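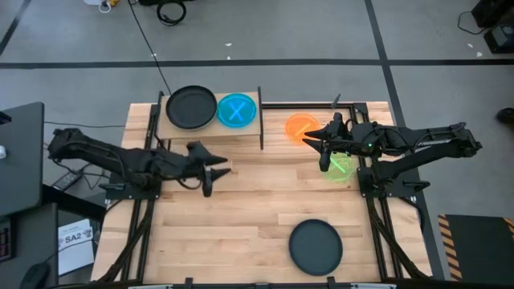 Slide 2: The Rullar two-arm bench

OK, so this is the one I've been wanting to show you! Two black arms on one frame, facing each other across a butcher-block top. Pause here and let people look at the dishes.

- The marks on the dishes matter. Cyan X on the blue one, a check on the orange one, a slash on the green. You can say "put the X dish on the shelf" and everybody in the room knows which one you mean, even from the back row.
- The two plain black ones are harder. Same color as the arms, no mark. Good test.
- Mention the shelf. Reaching up to it is a different job from reaching across the table, and I like that the kit comes with it.

Slide 3: What you get

Two arms, frame, top, shelf, dish set, clamps for the front rail. Pelkonen sells it as one package. Lempi Saarinen put ours together with one helper in 6 hours, and most of that was cabling (she says label both ends of everything before you start, and she's right).

Slide 4: What we tried

Dish sorting, 20 rounds. One arm picks, the other places. The handoffs in the middle are my favorite part, I could watch them all day! We lost 8 rounds, mostly on the black dishes. Say that number out loud and don't rush past it.

The pointed fingers are great on a rim and not so great on anything flat. Ask Pelkonen about the wider set.

Slide 5: Compared with the Stustar

Stustar is the single-arm kit we had last year. Cheaper, smaller, quicker to set up. If you only need pick and place, stay with it. If you want handoffs, get the Rullar. Jellska software runs both, so old routines carry over after you redo the table heights.

Slide 6: Questions

Likely ones: price (send them to the handout), noise (fine for an office), spare fingers (2 pairs in the box).

Search talks Enter keyword Go

Related talks
Teaching a Stustar to stack cups
Jellska basics for new users
Cable labels that stay on

Contact Lempi Saarinen | © 2019 Jellska User Group | Back to top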